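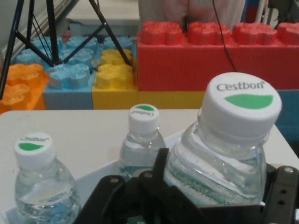 C'estbon bottles, white caps with the little green leaf

Hi all, the water is C'estbon, the small ones and the bigger ones.

Réjean Li wrote:
> Which water are we getting for October? And does it fit in
> those white boxes, or do I need to order the Bolby ones?

They fit standing up! I'd hold off on Bolby for now (12 boxes is plenty of cardboard in my hallway already).
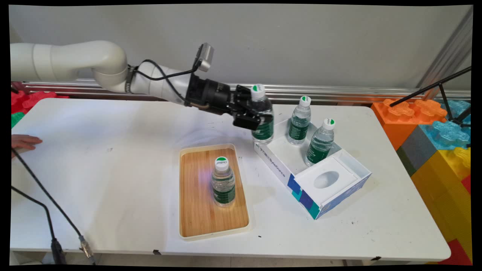 Two in the box, one on the bamboo tray

Lid folds right back, so packing is easy. Can someone bring tape?

Tiago Sampaio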